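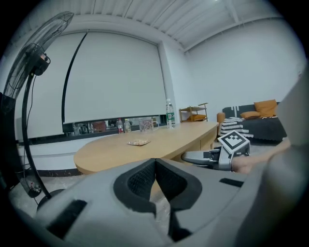

A primeira coisa que me deram em Draltden foi um copo de sumo de beterraba. A segunda foi um colete refletor dois tamanhos acima do meu, e foi assim vestida que passei a manhã a tentar perceber como é que uma vila com uma única farmácia se meteu a organizar a sua própria feira de saúde.

Eu ia só espreitar, confesso. Tinha lido uma notícia curtinha sobre rastreios gratuitos no pavilhão da escola e pensei que aquilo dava meia página, com uma fotografia de alguém a medir a tensão. Mas depois conheci a Irina Bratu, enfermeira de família, que me agarrou pelo braço à entrada e me pôs a encaminhar pessoas para a fila da glicemia. Quem é que diz que não à Irina? Eu não consegui.

A ideia nasceu em fevereiro, numa sala de espera. O autocarro para o hospital de Clindstead tinha passado a fazer só duas viagens por dia, e a Irina começou a reparar nas faltas às consultas. Gente com diabetes que desaparecia meses, gente que adiava a mamografia para quando o tempo melhorasse. «Telefonava e diziam-me todos a mesma coisa, que perdiam o dia inteiro para ouvir que estava tudo bem», contou-me ela, enquanto colava setas de papel no chão (tortas, diga-se, e eu é que as endireitei).

Vai daí, escreveu uma carta ao hospital. Não teve resposta. Escreveu outra, mais comprida e bastante menos simpática, e essa foi parar à secretária da Paula Ciobanu, que coordena os cuidados de proximidade. A Paula apareceu na vila na semana seguinte, almoçou sopa no café e prometeu uma equipa: dois médicos, uma nutricionista, uma higienista oral e a carrinha dos rastreios visuais. O resto, que se arranjassem. O orçamento da junta era de 3000 euros e tinha de dar para tudo, do seguro aos cartazes.

E deu! À justa, mas deu. Às onze da manhã a fila da tensão arterial já saía pela porta e dobrava a esquina. Havia avós com netos, um grupo de ciclistas que parou por causa da fruta e ficou para os rastreios, e um senhor de boina que me perguntou três vezes se aquilo era mesmo de graça – e à quarta perguntou à Irina, que não confiava em mim.

O canto de que mais gostei foi o da Hilde Vermeulen, fisioterapeuta reformada, que veio da Bélgica há anos e dá aulas de equilíbrio a quem tem medo de cair. Punha toda a gente descalça, a andar com um pé à frente do outro. Fiz o exercício convencidíssima e desequilibrei-me ao quarto passo. «Quantas horas passa sentada?», perguntou ela. Mudei de assunto. Desde então lavo os dentes em cima de um pé só, por ordem da Hilde, e já aguento a escovagem quase toda do lado direito. Do esquerdo nem vale a pena falar.

No fim da tarde passaram pelo pavilhão 473 pessoas, segundo as fichas de inscrição. Dessas, 57 saíram com uma carta para o médico de família, quase todas por tensão alta ou açúcar no sangue acima do que devia. O Tudor Avram foi uma delas. Tem uma oficina de bicicletas, cinquenta e tal anos e, dizia ele, uma saúde de ferro. Entrou para acompanhar a mulher. Falei com ele ao telefone há dias e já anda medicado, caminha todas as noites até à ponte e queixa-se muito do pão sem sal, que lhe sabe a esferovite.

Nem tudo correu bem, claro. A higienista não teve mãos a medir e ficou gente por atender. O som da aula de dança falhou duas vezes. E o espaço de conversa sobre saúde mental, montado mesmo ao lado da entrada, esteve às moscas até a Paula o mudar para uma sala do primeiro andar, onde se podia entrar sem meia vila a ver. Depois disso houve sempre alguém lá dentro. É a primeira coisa a corrigir na próxima edição, disse-me ela, e apontou-o nas costas da mão.

A próxima edição, aliás, já tem conversa adiantada. Querem levar a carrinha também às aldeias de cima e pôr um transporte a recolher quem não conduz. A Irina anda a escrever outra carta, desta vez à empresa dos autocarros. Leu-me o primeiro parágrafo ao telefone e eu, se fosse à empresa, respondia depressa.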